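Blue tape grid on a grey worktop, how straight is straight enough?
Workshop & Benches > Layout and marking out

greyflatbench
March 1, 2019
Right, quick one before I have to go out. Marking the bench up into cells for sorting parts, matt grey top, bright blue painters tape. Want a proper grid so I can tip a job out and every bit gets its own square. Did it by eye. Wandering a bit. The up and down line drifts off to the left as it comes towards me and the cross one slopes down to the right. Edges slightly wavy too.
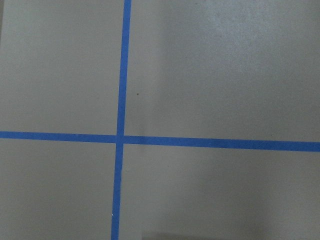
Worst bit for me is the crossing. Looks like the pieces don't quite meet, bottom half of the upright sits left of the top half, and there's a thin light line just right of the join. Do I peel the lot and start again or leave it? It's only for sorting. But I'll be looking at it every day. Roll is Trurnik, the cheaper one.

plumbline_pete
Peel it. You'll never stop seeing it. Chalk line first, tape to the line, done in ten mins.

oddsockdrawer
Leave it!! It's a sorting grid not a tiled floor. Mine's been wonky since last June and not one screw has complained.

plumbline_pete
Fine until you want to put a tray on a square and the square isn't square.

oddsockdrawer
He never said trays.

greyflatbench
No trays. Might do trays. Don't know yet.

Kettleside
Butt joints are your trouble I think. Run one strip straight through in one go, then lay the other straight over the top, don't cut at the crossing. You get a darker patch where it's doubled but no steps and no gap. Two layers of tape is nothing, you won't feel it under your hand. And don't stretch it as you lay it! Stretch it and it creeps back over the week, that's where half your waviness comes from imo.

greyflatbench
Ok that makes sense. Was pulling it tight, thought that was the way to get it straight. Oops

mintytin
Anyone used the Kanden tape? Thinner, tears cleaner. Leaves a bit of glue if you forget about it for months tho.

Kettleside
Used it, went back. Fine on paint, hated it on a bare top.

greyflatbench
Another bit of the same bench. Happier with this, edges are straight and the lines look like they belong together. Two uprights leaning the same way, near enough parallel, and the cross one goes right through both. Big cell in the middle is the one I'll use most, small stuff out to the sides. Thinking 309 mm between uprights for the rest, only becuase that's what the offcut I use as a spacer measures. Any reason not to?
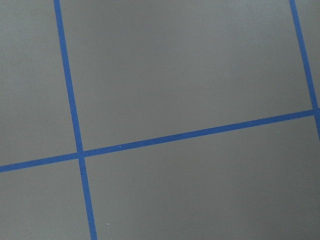 mintytin reckons go narrower and have more cells, you always run out of cells before you run out of bench.

plumbline_pete
Spacer is a good shout, that's the first sensible thing in this thread. Keep the same end of the offcut against the tape every time, if it's not cut square you'll swap the error back and forth.

oddsockdrawer
309 is a silly number and I love it

Kettleside
Disagree with going narrower. Small cells and your hand knocks the next pile over. I had some 3 inch ones on my old bench, useless for anything bigger than washers. Took them all up again.

mintytin
Depends what you're sorting surely. Washers is most of what I've got.

greyflatbench
Mix. Hinges, brackets, a bag of Cisik cam fittings out of an old wardrobe, loads of screws. So bigger I think. Could always split one cell with a short strip for the fiddly bits.

Kettleside
Yes do that. Short strip comes up easy when you change your mind.

plumbline_pete
Still say peel the first crossing.

greyflatbench
Going to peel that one crossing and run it through like Kettleside said, rest stays. Need another roll first, Su on the corner had 2 left. Will write on the tape with a marker as well, does it smudge?

oddsockdrawer
Give it a minute to dry. Pencil's better

mintytin
Pencil doesn't show on blue. Marker, fine tip.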